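Staying Put: What Older Homeowners in Crenshaw Say About Adding a Downstairs Bedroom

Anika Villanueva
Housing and Society, final project report
30/04/2023
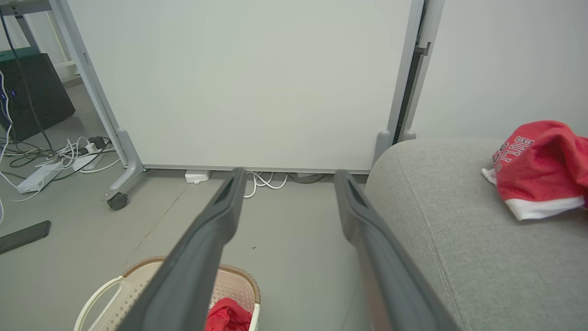

My original question was why older people in Crenshaw convert a downstairs room into a bedroom when they could sell up and buy a place without stairs. My original assumption was that they had weighed the two choices and picked one. I had a flowchart for this. It did not survive the first interview.

Background

Most of the houses in the Curkanstead part of town are two-story, with the only full bathroom upstairs. Whoever laid out the streets must have had strong knees. Owners who start to find the stairs difficult have a few choices: put in a stair lift, turn the dining room into a bedroom and squeeze a shower in somewhere, rent out the top floor, or leave. I looked at the second one. The dining room seems to be the first to go in every case, and I heard very little grief over it.

Method

I put a one-page survey through 680 doors in November and got 138 back, a response I was told to be pleased with. One came back with a grocery list on the reverse, which I have treated as confidential. I then did longer interviews with 3 households that had finished a conversion. I had planned on more, but people who have just had builders in the house for a season do not always want another stranger asking about it.

The survey answers were sorted using Stustix, which the department provides. It crashed whenever a comment had an ampersand in it, so all the ampersands were replaced by hand. I do not think this changed the results.

Findings

Cost came up less than I expected. People knew what the work had cost them, often to the dollar, but they mentioned it late and mostly as a complaint about the plumber. What came up first was the neighbors, then the yard, then the attic. The attic deserves its own paper. Two of the households told me, in nearly the same words, that moving would mean dealing with what was up there, and that a new bathroom was easier.

The third household had gone as far as viewing an apartment at Wiloneo, the new development by the river. They liked the elevator. They did not like that the kitchen was in the living room, and they asked me several times whether this was normal now. I said I thought it was.

Grown children were in favor of moving, as long as it was to somewhere near a different grown child.

There was one pattern I did not look for. In all of the interviews the decision followed a small event: a dropped laundry basket, a bad week after a hip operation, a dog that had to be carried up to bed and had put on weight. My survey had no box for this. It had a box for "long-term planning," which was popular, and which I now trust a good deal less.

Limits

The survey only reached people who still live in their houses, so anyone who had moved out was missed. My adviser pointed this out in the first week and again in the last. The interviews were also with people who were happy with the work, or at least finished with it. A household halfway through might have told me something different, and louder.

If I did the project again I would start by interviewing people who had sold, and write the survey afterward. I would also leave more room for comments and ask everyone about the attic.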